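Print this page
E-mail this page

Jalier Community Color Program
Progress report to the Valov Fund
11/21/23

Prepared by Verna Zamora, program lead

This report covers work since May on the repainting of the reading rooms and hallways at the Jalier branch library. The grant was approved for paint, surface preparation, new signs and a short series of public sessions on choosing colors. The work is on budget overall, but the sign work is behind.

Painting

Five of the eight rooms are finished. The two children's rooms were done first so that they could reopen before school started. Otis Schumacher and his crew then moved to the periodicals room, the study room and the small meeting room on the ground floor. The remaining three are all upstairs. Work there stopped for most of September when damp was found behind the shelving on the north wall. The leak was traced to a roof drain, which the city has since repaired. Otis wants the plaster left alone until after the holidays and we have agreed to that.

We changed paint suppliers in August. The first supplier could not match the color cards we had shown to the public, and two test patches in the periodicals room had to be painted over. Iwasaki matched the cards on the first try and charged slightly less per gallon. The difference has gone toward primer.
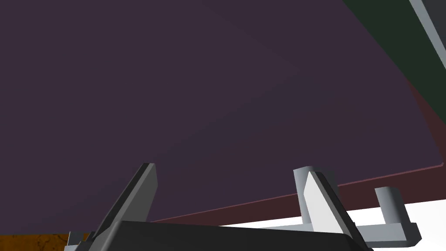
The choice of colors took longer than the original schedule allowed. Noman Mughal ran the public sessions, and most of the talk at them was about how dark a room can go before people stop wanting to sit in it. We had expected requests for white and pale gray. What came back was a good deal stronger. The pairing that held up best through all the sessions was a dark purple on the large flat areas with a narrow reddish-brown edge, and a dark green kept to the far side where it meets the trim at an angle. People liked the thin lighter line between the purple and the edge, so we have asked Otis to price that as a separate item for the upstairs rooms. It means extra masking and probably another day per room.

Signs

The signs are late. Jotuvent delivered the first proofs in July with the old room numbers, and the corrected set came back with the lettering too small to read from the stairs. Barrett Montoya has taken over this part of the job and now has proofs that the branch staff are happy with. Production has not started. We do not expect signs on the walls until the upstairs rooms are painted, so the delay has not held up anything else so far.

Budget

Spending on paint and labor is in line with the plan. Surface preparation is over by around $3,000, all of it from the north wall. We would like to cover this by moving money from printing, where we spent very little - the color cards were reused from one session to the next. Slamet Nasution has sent the revised budget sheet under separate cover and can answer questions about it.

Next steps

Upstairs painting starts again once the plaster has been checked. Please let us know whether the transfer from printing needs a formal request or if a note in this report is enough.

Print this page
E-mail this page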